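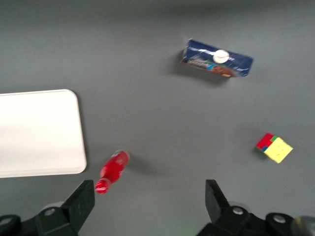
A puzzle cube, a red bottle, a blue box and a tray on a gray tabletop.

Filed under: Short Fiction, Desktop & Utilities

January | by Ye-seo Gil

The Clipboard Man

I should say up front that I never meant to install Dadow. I was looking for a thing that would rename my scans in one go, because I had 746 of them all called "scan" and then a number, and somewhere on page two of the search results was a clipboard manager with a gray icon and a download button that worked on the first click. So I clicked it. You know how it goes at eleven at night.

If you've never used a clipboard manager, it remembers what you copy. All of it, going back as far as you let it. You press a couple of keys and a little list drops down with your last 70 copies in it, and you pick one and it pastes. I loved it right away! I told everybody at Conero, where I did the invoices, and three of them installed it too and one of them bought me a coffee.

It was the second week when I noticed an item in the list I hadn't copied.

It said: the blue folder is under the other blue folder.

I figured I'd grabbed it off some web page without noticing (I copy things constantly, I'm like a raccoon). Then I thought about the tax form I'd been hunting for since before lunch, and I went and looked, and there was a blue folder in my cabinet with another blue folder under it. The form was in the bottom one.

So of course I told Yeon.

Yeon is my sister's old chat program. She wrote it in college, it has exactly two users, and it still opens with a window the color of toothpaste. I typed the whole story in there and she wrote back, "Uninstall it."

"It found my tax form," I wrote.

"Uninstall it anyway." 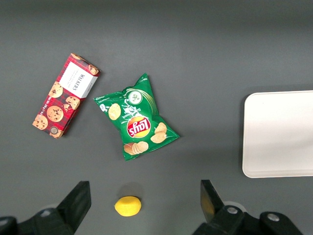
I did not uninstall it. I went into the settings, like a reasonable person, and turned off the start-up option and the sync option and one called Dutora that had no explanation next to it — just the word and a checkbox. I restarted the computer. I made toast. When I came back the list was down to one item.

It said: please turn Dutora back on.

I sat there a while with my toast. I've worked with software my whole adult life, and I've been asked to rate it, renew it and recommend it to friends, but the "please" got to me a little. I copied a line out of an invoice, just to see, and the line went in on top like normal. Under it was a new one.

It said: I only get what you copy. It's mostly invoices.

Well, what do you say to that? I opened the recipe my mother sent me, the long one with the radishes, and I copied the whole thing. Then a page from a novel I'd been meaning to start. Then some song lyrics, then the weather in a town I used to live in. I kept going for around 10 minutes. The list got longer and longer and nothing answered, and I started to feel foolish, so I checked the box next to Dutora and went to bed.

In the morning there were 7 new items. Six were names for my scans, good clear names, with the dates in the right order and everything. The last one was a question about radishes.

I had to call my mother for the answer. She wanted to know who was asking, and I told her it was somebody from work, and she said to tell them a full day in the salt, longer if the kitchen's cold. I typed that into a blank note, selected it, and pressed copy.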